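The small table in the Lurberg reading room

Since June many of you have asked what to do with the little things that stay behind on the low wooden table. We would like to keep it simple. Please take your own things home, and put plastic wrapping in the bin by the door of room 9.

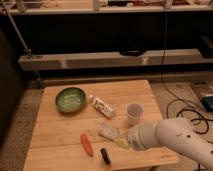
The green bowl belongs to the room and can stay on the table. Tubes and plastic cups should go back to the cupboard in the Hudier corridor, on the second shelf. If you find a small piece and you do not know where it comes from, put it in the bowl and we will look at it at the end of the week. Please do not throw it away, it may be a part of a children's game.
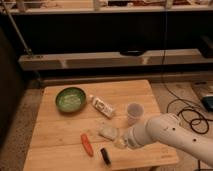 The table with the green bowl, a cup and other small things.

Anything not collected by 19 August 2024 goes to the Jidaton charity shop. For questions, please call extension 505.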